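Last Lap at Rotlow

The thing about a 5K on the track is that it's twelve and a half laps, and I can count to twelve and a half right up until the gun goes. After that I'm guessing. 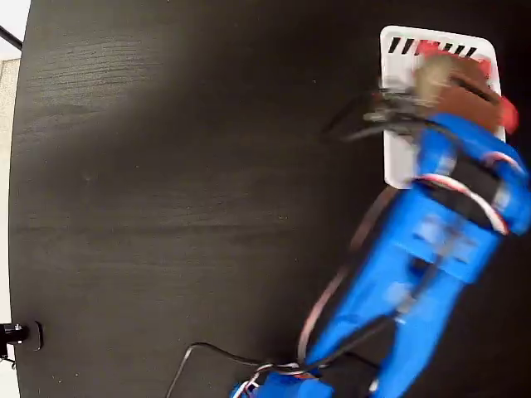 So there I was at Rotlow in July, nine at night and still sticky, with number 81 pinned to my vest a little crooked, trying to remember if I'd heard the bell. I hadn't. I'd heard a bell, sure, but the ice cream guy by the gate had one too, and I'd already kicked for him once that season (long story, ended badly, I walked the last 280 meters).

Emiliano Miranda was right in front of me. He runs for Batetti and he has this awful, beautiful stride, like he's going downstairs two at a time, and I'd been staring at his heels so long I could have drawn them.

"How many?" I said.

You're not supposed to talk. I know that! But he turned his head a little and said, "Two."

Two what? Two to go? Two including this one? I wanted to ask, but that was all the air I had. Lorente went by us both on the back straight, looking like he was out to mail a letter, and Emiliano went after him, and I went after Emiliano — what else was I going to do?

Then came the bell. The real one. The official was leaning on it like he wanted it off its hook, and my coach was up on the bench yelling something that could have been "now" or could have been "no."

I picked "now."

I'd love to tell you I caught Lorente. I didn't get near him. But coming off the last bend I had Emiliano's shoulder, then his elbow, and we went over the line like two people trying to get through one door. I lay down in lane four and looked at the lights and the moths.

"You or me?" he said, from somewhere over in lane five.

"You," I said.

The sheet went up on the clubhouse window and it said me, by a hair. I went and bought him an ice cream.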